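Bench notebook, humanoid cell (kitchen bay)
March, entry 53
5 min read

Started at 7:40 with coffee and the left hand in pieces, so a good morning already.

Carrying on from the last entry: the left hand had begun to creep. You'd command a full close, the fingers would get there nicely, and then over a long hold the ring and little fingers would relax a hair at a time until whatever was in the palm started to turn. The logs said the motors were holding position perfectly. So the motors were right and the fingers were wrong, which leaves the tendons, the guides, or the anchors in the palm.

Opened the palm cover. All the screws came out clean this time (thank you to whoever stopped using the blue threadlocker on the small ones). Both of the suspect tendons had a shiny flat spot where they bend over the guide, and the guide had a groove I could catch with a fingernail. Lovely to find something you can feel! I'd been dreading an electrical fault.

Swapped in two of the Arovine guides from the last batch and ran new tendon on ring and little. Left index and middle alone. They look fine under the loupe, and I'd like to have two old and two new in the same hand for a while so we can compare.

Tensioning notes, as I always forget:
- Wrist straight and palm up before touching the tensioner. If the wrist is bent even slightly you'll set it tight and find out later.
- Quarter turns only. Close and open ten times between turns.
- Stop when the finger returns fully open without help. Past that point you're only wearing out the new guide.
- Write the final tensioner reading on the tape inside the cover. Ring ended at 36, little at 14.

Those two numbers are further apart than I expected. The little finger has a shorter run, so some of that is fair, but I want to look at it again after a week of use.

Then the wrist. The strap on the left had walked toward the hand and was rubbing the cable sleeve, so I took it off, wiped everything down, and put it back with the buckle turned outward where you can get at it. Checked the forearm bracket while I was there. It was snug. The joint plate screws got a going over with the torque driver and only one moved.

Zeroed both hands in the Jistton tool before lunch. It complained about the thumb on the first pass and was happy on the second, same as it always is. I've stopped minding. 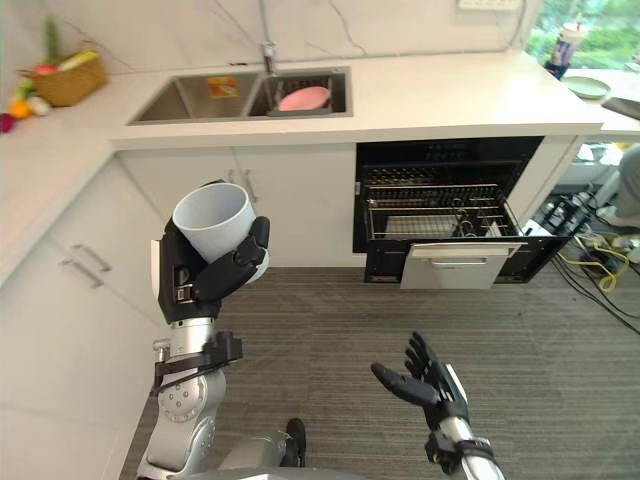
Hold tests took up the afternoon, and I had a great time with them. The plan was simple: each grasp is held with the arm raised, no correction from the controller, and we watch the object for any turn. Cups are the best thing we've got for this, being smooth and round enough to give a tired finger every chance to let go. I like the white one tipped with the open end toward the head camera, as the rim makes a clean ellipse and any rotation shows up as a change of shape. Fingers over the front, thumb pressed to the side, grip low on the body. The low grip is harder on ring and little, so that's the one to test with. I keep the right hand open and palm up during these so its state is obvious at a glance.

Longest hold was 468 seconds and I ended it myself to go and answer the door. No creep I could measure. Before the rebuild we'd have been seeing turn well inside the first minute. Really pleased!

Less good: the right hand now feels sloppy by comparison. Nothing in the logs, but I worked each finger by hand and the index has a little click near the end of its travel. It's had the same hours as the left, so I'd bet on the same groove. There are enough guides left in the drawer to do it, but we'll be short of tendon after that. Put in a request with Bakalis for another spool.

Also for whoever is on next: don't start dishwasher loading trials with this left hand yet. The rack hooks are hard on fingertips, and I'd like the new tendons to bed in on cups and plates first. Counter to sink and back is fine.

Left to do:
- Right hand palm cover off, look at index guide
- Recheck little finger tension after a week
- Update the spares sheet
- Ask for a second torque driver, the good one keeps wandering over to the Cletatach bench

Shut down at 5:15, both arms parked, hands half closed.

3 comments

gearhead_b: Did you keep the old guides? I'd love to put one under the microscope and see if the groove is centered or off to one side.

Author: Yes, they're in the bag taped to the notebook cover. By eye the groove leans toward the thumb side on both.

tendonitis: We had the same click in an index finger and it was the anchor, so look there before you order more guides.

We use cookies to remember your login and settings. Accept / Manage preferences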